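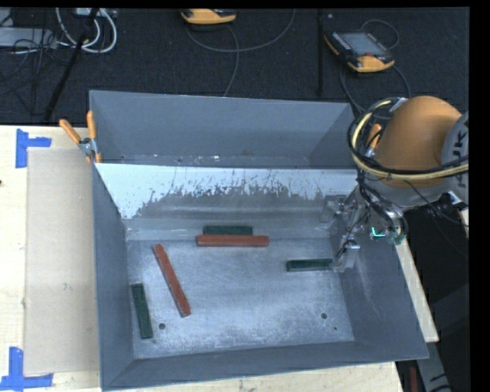

# 机器能替我们干杂活了吗?Stutberg与Trosdale公布料箱分拣试验阶段性结果

**一月,Stutberg讯** 每逢年初,我们总会收到许多朋友的来信,问的都是同一件事:家里的碗筷、店里的货架、车间里那一箱箱零件,究竟什么时候才能放心交给机器去收拾?这个问题我们自己也惦记了很久。今天,Stutberg自动化工作室与零部件经销商Trosdale共同公布料箱分拣试验的阶段性结果,想借这个机会,把做得到的和还做不到的,都跟大家好好说一说。

试验的内容说起来很朴素:金属料箱里放着红褐色和深绿色两种长条,长短不一,横着的、斜着的、靠着箱壁近乎竖放的都有,机械臂要把它们一根一根取出来,按颜色和长度分开放好。换成店里任何一位伙计,一边聊天一边就做完了(恐怕还嫌这活儿太闷)。对机器来说,麻烦藏在那些不起眼的地方:长条彼此挨得很近,后面那根会被前面那根挡住一部分;箱壁是斜的,夹爪伸下去要给自己留出转身的余地;旧料箱的内壁和箱底满是划痕与磨损,金属面一反光,识别就容易犹豫。

本阶段一共完成了500次抓取,其中有36次需要工作人员出手帮忙,多数发生在两根长条平行紧贴的时候。在我们自己看来,这个成绩值得高兴,可要说能让机器整夜独自守着料箱,还早了些。

“我母亲开了一辈子五金铺子,她听说我在教机器捡东西,第一句话就问:那它会不会把东西放回原处?”Stutberg项目负责人吉陶·翁迪耶基(Gitau Ondieki)说,“我觉得她问得比很多同行都好。抓起来是一回事,抓对、放好、下一次还能这样做,又是另一回事。我们现在对第一步很有把握,后面几步还在一点一点地磨。”

Trosdale为试验提供了日常使用的旧料箱,没有另做打磨或喷涂。仓储主管埃利巴里基·姆菲南加(Elibariki Mfinanga)坚持这样安排,他说:“我们的仓库里找不出几只崭新的箱子,漆掉了照样用,箱底也都是磨花的。要是机器只认得干净漂亮的箱子,那它到了我们这儿第一天就得下班。我倒不着急让它多快,我的同事们腰都不太好,弯腰翻箱子这件事,能少一次是一次。”

至于大家最关心的家务,我们的看法要谨慎一些。车间里的料箱位置固定,物件的种类也有限;家里的抽屉可不讲这些规矩,筷子底下压着皮筋,皮筋缠着钥匙,孩子的积木又不知怎么混了进来。眼下这套办法还不能直接搬进厨房,我们也没有推出家用产品的计划。不过,从一堆挨挨挤挤的东西里稳稳地拿起想要的那一件,是许多家务共同的头一步,在料箱边积累的经验,将来总归用得上。

下一阶段的试验为期18周,计划完成900次抓取,并加入更短的零件和形状不规则的小件。夹爪的改进由Bevico协助进行,Hendricks的分拣车间也已答应腾出一个工位,让机器在真正忙碌的早班里跟大家一起干活。每一次需要人帮忙的情形都会照旧记录下来,和成功的次数一同公布。

我们也很欢迎零售店、维修铺和小型工厂的朋友来信,讲讲自己最想交给机器的那件杂活,越琐碎越好!来信请注明“料箱分拣试验”,由Stutberg项目组收。希望到现场看一看的朋友,可以先与项目组约好时间,参观安排在每天下午两点,茶水管够。

**关于Stutberg自动化工作室**
Stutberg从事小型分拣与搬运设备的研发,服务对象以中小仓库和车间为主。

**关于Trosdale**
Trosdale经销五金件与机械零部件,为本地维修铺和工厂供货。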